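The Small Board Comes Back

There was a time when every kitchen I knew had a whiteboard in it, usually with a dead marker hanging off a string and a shopping list from last winter. Then phones took over. Now the boards are creeping back, smaller and lighter, and I couldn't be happier!

Kumiko Tsuchiya teaches evening pottery classes in Clundham and keeps 12 of them, one for each wheel. She likes them lying flat on the table, where people can lean over and sketch a handle or a spout before they touch the clay. "You draw it badly, you wipe it, you draw it again," she told me. "Paper makes people careful." 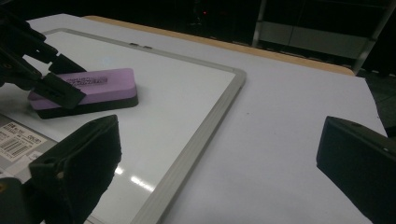

A purple-topped eraser on a framed whiteboard, laid flat on a white tabletop.

And then there's the eraser, a thing I've come to have real feelings about. A thick foam top gives your fingers something to squeeze, and black felt underneath hides a whole term's worth of ink. Tsuchiya cleans hers every February (dry brush, outdoors, upwind) and has one that has lasted almost 20 years.

Faint smudges are part of the deal – a slightly damp cloth gets most of them, and the rest I leave alone. My own board lives on the dining table now, and tonight it says "beans, stamps, call Ibsa."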